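Fault investigation on the board-picking cell

Second-year group project, Automation and Control
Report author: Pongsak Limsakul
Industrial partner: Sandhu, Peltavport works

1. Background

Our group was given the board-picking cell at the Sandhu works as its project for the spring term. The cell takes round motor control boards out of a plastic bin and places them one at a time on a test fixture. It has one arm, a parallel gripper with two fingers, and a wrist camera that finds the boards before each pick. The job was done by hand until last year and is still done by hand on the other line.

The original brief was to shorten the cycle time. In the second week the cell dropped a board on the floor and then, later in the same shift, pushed a capacitor over on another. The works engineer stopped the cell and our supervisor agreed that the project should change. The new brief was to find out why the boards were being damaged and to suggest a repair that could be made without buying a new gripper.

2. What went wrong

The cell logs every pick attempt. The log we were given covered 2,480 attempts. In that log 12 boards were recorded as damaged or dropped. The works had expected a few drops when the cell was new, but the damage did not fall off as the weeks went by.

We sorted the 12 events by what the operator had written on the reject slip. In 7 of them a tall capacitor had been bent or torn from the board. In 2 the board had slipped out of the fingers during the move to the fixture. The remaining three slips gave only "reject" and a set of initials, and the boards had already been scrapped, so we left them out of the analysis.

The slipped boards had been gripped by the rim at a point where there is a notch. One finger had a full edge to press on and the other had very little. The force reading was normal in both cases because the fingers had closed on something and the controller does not know what.

The bent capacitors took longer to explain. At first we assumed the fingers were closing on the capacitors. The marks on the scrapped boards did not agree with this. The scratches were on the outer side only, which suggested that a finger had struck the part from one direction on the way down or while moving across.

3. How the pick is planned

The vision program looks for the central hole of each board and takes its centre as the centre of the board. It then looks for the white label strip to work out which way the board is turned. From these two it chooses a pair of grip points on the rim. The gripper goes to a waiting position over the bin, drops to an approach height, moves sideways to the board it has chosen, opens and goes down.

The approach height is measured from the bin floor. It was set by the firm that installed the cell, Flinberg, using a bare board with no components fitted. We found this in the commissioning notes, which the works had kept in a ring binder. The tall capacitors had not been added to the height. With a populated board the clearance under the fingertips was small, and if the bin floor was even slightly bowed there was no clearance at all.

The program also treats each board as if it were alone in the bin. It checks that the chosen grip points are free but does not check the space that the fingers pass through on the way there. This matters most when the boards are near each other and lie at different angles, which is the normal state of the bin.

4. Tests

We asked for the tests to be run at reduced speed with the cell guard closed, and the works agreed. One of us stood at the stop button for every run. We used scrap boards only.

For the first test we placed one board in the middle of the bin and ran the pick from several starting angles. No contact was seen or heard. For the second test we loaded four boards and left them at whatever angle they came to rest. We stopped the arm by hand between moves and looked at the wrist camera view at each stop, so that we could compare the position of the fingers with the boards below.
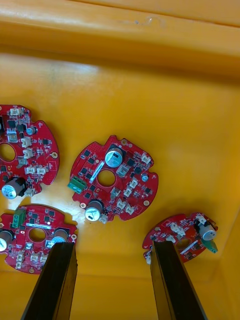

5. Results

With several boards in the bin, the sideways move at approach height was the point at which contact took place. When the target was one of the outer boards, a finger could pass over its neighbour first. If a large capacitor on the neighbour was in line with the finger, the fingertip caught it near the top. The board then either slid along the floor of the bin or stayed put and the capacitor bent. Which of the two happened seemed to depend on whether the board had anything to slide into.

This explains why the operators' slips did not make sense at first. The damaged board was often not the one being picked. It stayed in the bin, was picked two or three cycles later and was rejected at the fixture, by which time the log showed a normal pick.

We also found that the fingers hide part of any board that lies beneath them. The program takes its picture from the waiting position with the fingers already lowered into view. When a board was partly covered, the program sometimes fitted the centre a little to one side of the true one. The error was small but enough to move a grip point from a sound piece of rim to a notch. We think this is the cause of the slipped boards, although two events are not many to go on.

6. Changes made

The approach height was raised so that the fingertips clear the tallest capacitor with a margin. This adds a short time to each cycle. The works accepted it at once.

The camera picture is now taken from a second position, further back, with the gripper fully open. The fingers are still in view but they are kept over the side of the bin nearest the arm, and the program ignores any board centre found in that area until the others have been picked.

We added a list of forbidden angles to the grip planner, one for each notch. If both grip points cannot be placed on sound rim, the board is skipped and the operator is told by an amber lamp. We wanted to add a check on the finger path as well but ran out of time. It is described in the appendix for whoever takes on the cell next.

7. Safety

During our second visit an operator opened the guard to straighten a board while the arm was waiting for the camera. The guard switch worked and the arm did not move. When the guard was closed again, however, the cell carried on from the next step without asking for a restart. This was nothing to do with the damaged boards but we reported it the same afternoon. The works engineer confirmed that the restart request had been turned off in the program during commissioning and had never been turned back on. It has now been restored, and the operators have to press the blue button outside the cell after every opening.

We think this was the most serious fault found during the project. A person who leaned in to finish moving a board, with a colleague closing the guard at the far end, could have been struck. The guard on this cell has two doors, so the case is possible.

8. Further work

The cell ran for the last part of June with the changes in place and no bent capacitors were reported. We do not claim that the fault is cured, as the run was much shorter than the period covered by the log. The slip count should be looked at again when a similar number of picks has been made.

The bin itself could be improved. A tray insert with a shallow recess for each board would keep them apart and would make most of the vision work unnecessary. Hikley, who mould the bins, have been asked for a price. At the time of writing they had not replied.

The reject slips should have a box for the damaged part and a box for the side it was struck on. We have left a draft slip with the works.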